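早上六点多就醒了，是热醒的。窗帘没拉严，太阳照在脚上。起来喝了一杯凉水，吃了昨天剩的半个馒头，夹了一点咸菜。楼下卖豆浆的还没开门，就直接去坐车了。八月已经过了一半，车上的冷气开得很足，下了车走到办公楼门口，后背又湿了。

中央空调还是没有修好。物业在电梯里贴了新的通知，说要等Trasmont那边发压缩机过来，日期那一栏是空着的。上次的通知还贴在旁边，也没揭。前台问我们这一层要不要搬到楼下暂时坐几天，我说不搬。楼下的房间有地毯，窗户朝西，下午更难受。再说那些文件刚理好，再搬一次，又得乱上两个礼拜。

上午先做自己的事。Muvell的对账单还差一笔，金额是1,649元，我翻了两遍邮件才找到，是他们把上个月的运费并进了这个月的货款里，备注写在附件的第二页，字很小。打电话过去，接电话的人说系统就是这么出的，改不了。我在自己的表里拆成两行，旁边写了说明。拆完以后总数对上了，心里踏实一点。这种事不难，就是费时间，一坐就是一个多钟头，腿都粘在椅子上。

然后去里面那间房。这间房这个月用得最多，因为有那台大的落地扇。扇子是黑的，底座也是黑的，很沉，搬的时候得两个人，一个人抱杆子，一个人托底座。买的时候有人嫌贵，1,348元，说家里的风扇才一百多块。现在没有人说了，谁都想坐在它那一边。

我把桌子的事也记一下，免得以后忘了。这张圆桌是Berrada清仓的时候买的，浅木色的面，当时看中它没有角。原来那张长桌放在这里，进门就要侧着身子走，我的胯骨在桌角上撞过好几回，青了很久。圆桌占的地方其实不小，但人绕得过去，椅子随便往哪边推都行。缺点是东西容易往中间堆，堆着堆着就够不着了，要站起来伸手去拿。我的习惯是东西都放在靠里的半边，近的这半边留给手。

今天桌上的东西也是这么放的，深色的盒子在里面，那盆花挨着它。黑色的办公椅停在桌子旁边，椅子上有一样粉色的东西，下午我要是记得，就问问是谁的。

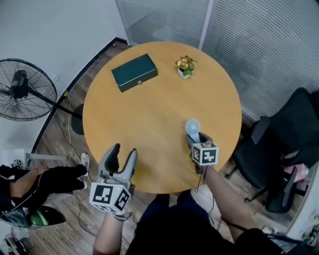

第43页

中午没出去吃。早上带了饭，米饭、炒豆角、两块卤豆腐，在微波炉里转了一下。微波炉前面排了队，有人热鱼，味道很大，散了半天。吃完以后我把饭盒洗了，晾在茶水间的架子上。架子最下面那层积了一圈水垢，我拿旧牙刷刷了刷，刷掉一半，剩下的等买了柠檬酸再弄。

饭后趴了一会儿，没睡着。脑子里想的都是这个房间怎么摆。我这个人有这个毛病，东西摆得不顺，我就做不了别的。以前在老房子里也是这样，半夜爬起来挪书架，母亲在隔壁敲墙。那时候的书架是铁的，一挪就响，第二天楼下的邻居见了我都不说话。

先说线。落地扇的线不短，如果让它从房间中间过，早晚要绊到人。上个月就绊过一次，小周端着茶进来，脚一勾，茶泼在自己的鞋上，幸好不烫。后来我们说好了，扇子只放墙边，线贴着墙根走，插在最近的插座上。要往别处移，先拔插头，再卷线，再搬。这条我写在纸上贴在门背后，贴了两天就掉了，胶带不行，太阳一晒就卷边。我打算换一种宽一点的。

再说小风扇。小的那种，手里拿的，浅颜色，圆圆的一个头，下面一截把手。办公室里这样的有好几把，都是今年夏天陆续买的，牌子不一样，样子差不多，所以老是拿错。我那把是Lumel的，买的时候送了一根挂绳，我把挂绳剪了，嫌它缠在包的拉链上。剪完又后悔，挂在抽屉把手上其实挺方便的。充一次电，开最小一档，能撑一个下午；开最大一档，到三点多就慢下来了，声音也变了，像嗓子哑了的人。

小风扇吹脸可以，吹不了背。热的时候人最难受的是背。所以两样都得有，大的管房间，小的管自己。小周说他只要小的，他坐得离门近，走廊里有一点穿堂风。我坐得靠里，没有。我试过把门和窗都打开，风是有了，纸也飞了，发票飘到走廊里，追了半层楼。后来拿那盒订书钉压着，还是不放心，总想回头看一眼。

下午一点半，开始收拾柜子。柜子不在这间房里，在外面走道上，但是收拾的时候东西都搬进来，摊在圆桌和地上。抽屉里翻出来的有：旧的名片，干了的印泥，三根不知道配什么的充电线，一包没拆的便利贴，还有去年中秋的月饼券，过期了。名片我留了几张，别的都剪了。印泥扔了。充电线每根都试了一遍，有一根能充我的小风扇，就收进了包里，另外两根放回抽屉，说不定哪天有人找。月饼券看了一会儿，是200元的，够买两盒了，当时为什么没去换，想不起来。大概是那几天下雨。

收拾东西的时候我喜欢从最小的格子开始。大的格子一打开就看见一大堆，人先泄气了。小格子五分钟能弄好一个，弄好了关上，再开下一个。小周跟我相反，他把所有抽屉一次全拉出来，倒在地上，然后去接电话。接完电话又去倒水。他那一摊到三点还在地上，我绕着走了几趟，没有吭声，最后还是帮他分了一半。分的时候看见他存了许多快餐店的番茄酱，小袋的，有的已经发黑。我问他要不要，他说要。我就把没发黑的挑出来，用皮筋扎了，放在他的桌上。

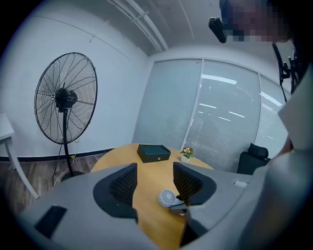
柜子收好以后，我坐下来画了一张图，是这间房的平面图，拿铅笔画在旧信封的背面。我画图不好看，但是画一画就知道哪里能动，哪里不能动。门不能动，桌子可以往里挪一点，椅子随便。后面那面玻璃隔断也不能动，装着浅灰色的横百叶，叶片上映着顶灯的光，一条一条的，我坐在对面看久了眼睛发花，所以在图上把自己的座位转了个方向，侧着对它。天花板上那几根白色的长管子我也画上了，从中间斜着伸到角落去，画的时候量不准，画成了三条歪线。小周看了说像晾衣竿。我想了想，真要能晾东西倒好，这几天的毛巾都干不透，搭在椅背上到晚上还是潮的。

靠墙那一边我改了两次。第一次画的是把落地扇移到门口，让风往里吹。擦掉了，因为门口那边没有插座，得拉接线板，又回到绊人的老问题上去了。第二次画的是扇子不动，桌子往它那边靠一点，这样坐在桌子里侧的人也能吹到。代价是左边那张白桌子前面的过道要窄一些，瘦的人能过，抱着纸箱的人不行。可是抱纸箱的人一个礼拜也没有几个。我决定用第二个，明天早上趁人少的时候挪，叫小周一起。地板是木纹的，拖桌子怕留印子，得垫一块旧毛巾在桌脚底下。毛巾我家里有，今晚记得放进包里。

三点多去了一趟楼下的五金店。要买宽胶带、理线的扎带、一瓶柠檬酸。五金店的老板在看电视，声音开得很大，我说了两遍他才听见。宽胶带有透明的和黄的，我要了透明的。扎带只有白色，黑线配白扎带不好看，我犹豫了一下，还是拿了，反正在墙根，没人蹲下去看。柠檬酸他这里没有，让我去超市。超市在马路对面，太阳正晒，我站在树荫底下等了两个红灯，没过去，回来了。水垢再等一天也不会跑。

回来的路上买了一个西瓜，小的，圆的，皮上有一道疤。卖瓜的说有疤的甜。我不太信，但是有疤的便宜。抱回来放在水池里拿凉水泡着，茶水间的冰箱塞满了，放不下。冰箱里有一半是没人认的东西，一瓶开了盖的醋，一盒不知道什么时候的酸奶，还有人冻了一条毛巾。冻毛巾这个主意不错，我也想试，可惜没有地方。

切瓜是四点。本来想端到里面房间的圆桌上去切，后来一想，汁水滴在木头面上不好擦，这张桌子吃颜色，以前有人放过一杯红茶，杯底的圈印到现在凑近了还看得出来。所以就在水池边上切好，装在两个大盘子里，再端进去，下面垫了报纸。瓜倒是真甜，卖瓜的没有骗我。小周一个人吃了四块，籽吐在纸杯里。我吃了两块，把中间那块留给前台，她在打电话，过了很久才来拿，那时候已经不凉了。

吃瓜的时候大家说起小风扇。又有两个人的拿混了。一个说自己的把手下边有一个小圈，能穿绳子，另一个说他的也有。一个说自己的充满电能吹到下班，另一个说那就是他的，因为他的也能。争了一会儿，谁也不让谁，最后还是看充电口边上的划痕分出来的。我说不如每人贴一小块颜色，我抽屉里正好翻出来一包便利贴。便利贴粘不住，一吹就掉，大家都笑。后来改用指甲油，前台有一瓶红的，在把手后面点一点就行。我的也点了，点得有点大，像被蚊子咬了个包。

下班前我给物业又写了一封信。上一封没有回。这一封写得短，只问三件事：压缩机什么时候到，到了以后要停几天电，停电的时候落地扇能不能接到走廊的插座上。写完又看了一遍，把“请尽快”改成“请于本周内”，觉得这样他们不好再拖。发出去以后收到一封自动回复，说邮件已经收到，感谢您的耐心。

又把桌上的东西归了归位。那盆花我往边上让了一点，又让回来。它的盆是方的，白色，很小，放在圆桌上总显得没有对准什么，转到哪个角度都一样。黄黄粉粉的那一簇花倒是好看，热得心烦的时候看两眼，比看表强。盒子的盖子擦了一下，深颜色的东西最显灰，手指一碰一个印。擦桌面用的是半干的布，顺着木纹擦，擦到中间要趴上去，袖口蹭了一片。下回换短袖来擦，或者索性买一个长柄的。 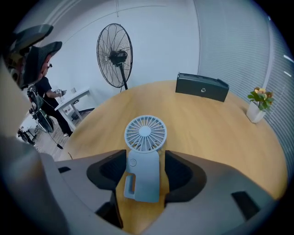 Jalen Kincaid说，修好了空调也别急着把落地扇收起来。去年修过一回，大家第二天就把风扇塞进仓库，纸箱压在上面，结果没过几天空调又停了，几个人在仓库里搬了一下午箱子。还说大风扇最好每隔一阵把网罩拆下来洗，灰积在里面，吹出来的风有味道，嗓子也不舒服。洗的时候不要用水龙头直接冲中间那一块，拿湿布一根一根擦。

我觉得有道理，就记在这里。网罩我从来没有拆过，总以为是焊死的，原来边上有卡扣。一根一根擦，那么密的铁丝，少说也得擦掉一个中午。可以一边听广播一边弄，或者分两天，今天半个，明天半个。小周的意思是拿旧袜子套在手上捋，比布快。他连袜子都准备好了，从抽屉里拿出来的，我没问为什么抽屉里有袜子。

至于收在哪里，仓库我也不赞成。仓库在地下一层，潮，铁的东西放一个冬天会长锈点。最好是留在原来的墙边，拿一个大布套罩上，底座露着也不要紧。布套可以自己做，家里有一块旧床单，蓝格子的，洗得很薄了，做被套嫌小，做这个正好。先量一下扇头有多宽，再留一点缝头，下面穿一根松紧带。我好久没踩缝纫机了，上次还是改窗帘，底线老是断，后来才知道是梭芯装反了。

六点二十离开办公室。走之前检查了一遍：窗户关了，门背后的纸用宽胶带重新贴好了，插头拔了没有又回去看了一趟。椅子上那件粉色的东西忘了问，走到电梯口才想起来，懒得再回去，明天问吧。

车上人多，站了一路。旁边一个小孩也拿着小风扇，举着往他外婆脸上吹，外婆的头发都吹到嘴里去了，她一边吐头发一边说凉快。我的在包里，没拿出来，没电了。

到家先洗澡，洗完在阳台上坐了一会儿。楼下有人在修自行车，敲了很久。晚饭煮了绿豆稀饭，切了一个皮蛋，没有炒菜，不想开火。稀饭煮得稠了，加了半碗凉开水，反而好喝。母亲来电话，问这边热不热，我说热，她说她那边下了一场雨，院子里的丝瓜架倒了半边，她拿竹竿支起来了，腰有点酸。我叫她别自己弄，等弟弟回去。她说已经弄好了，说这些有什么用。又讲了一阵丝瓜，今年结得多，吃不完，送了左右邻居，邻居家也种了丝瓜，又送回来几条。

挂了电话把旧床单找出来，铺在地上看了看。有一个角破了，裁的时候可以避开。剪刀钝，明天先拿去磨。针线盒里蓝线没有了，只有灰的，灰的也行，缝在里面看不见。

垫桌脚的毛巾放进包里了，放了两条，怕一条不够厚。小风扇插上充电。那根今天翻出来的线可以用，就是插的时候要往左边掰一点，不然灯不亮。闹钟往前拨了二十分钟，想早点到，趁人没来把桌子挪了。

还有一件事差点忘了写，Muvell那边傍晚又发来一张新的单子，我只看了标题，没有打开。明天挪完桌子再看。

十点半，关灯。还是热，风扇开着睡。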